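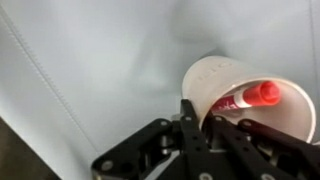
Hilo sobre el kit de pinza Drarklow con cámara de muñeca, que llevo probando desde marzo. Lo vende Brultura como conjunto cerrado: pinza de eslabones, cámara, controladora y licencia del software. El ejercicio que más me interesa es el de objetos claros sobre fondo claro: vaso de plástico blanco tumbado sobre tela gris pálida, con un rotulador de tapón rojo dentro. El rojo se segmenta sin esfuerzo. El borde del vaso, bastante peor.

Inicio Perfil Hilos Guardados Buscar

2/ Mecánica. Placas planas negras con agujeros pasantes y tornillería a la vista. Se desmonta con 2 llaves Allen. El juego en los pivotes es pequeño de fábrica y crece con el uso – conviene reapretar cada 100 ciclos hasta que asiente.

3/ Cámara. Va muy cerca de los dedos y la propia pinza ocupa buena parte del campo. Para la aproximación final es útil. Para buscar objetos en la mesa hace falta una segunda cámara cenital, que no viene en el kit.

4/ Software. El planificador de agarre es de Hakala, versión recortada. Acepta máscaras propias, pero no mallas. Con objetos dentro de otros objetos hay que decirle cuál es el objetivo; por defecto elige el de mayor contraste.

5/ La tela. Las arrugas generan falsos bordes en profundidad y las costuras también. Subir el umbral los elimina, y de paso se come el labio del vaso. Lo he dejado en 11, valor de compromiso. En el manual no aparece.

6/ Soporte. Gaspard Coste, de Brultura, me contestó el mismo día y me mandó el perfil de calibración corregido. El que viene en la caja tiene invertido el eje Y.

7/ Precio: 4,000 euros sin brazo. La alternativa de Sillby cuesta menos, trae dedos blandos y no incluye cámara. Para recogida de piezas rígidas conocidas, Sillby. Para investigación con visión en muñeca, Drarklow – si se asume una tarde de calibración.

8/ Pendiente: repetir con luz lateral y con vaso transparente. Subiré los parámetros en este mismo hilo.

Etiquetas: Robótica, Pinzas y efectores, Análisis de producto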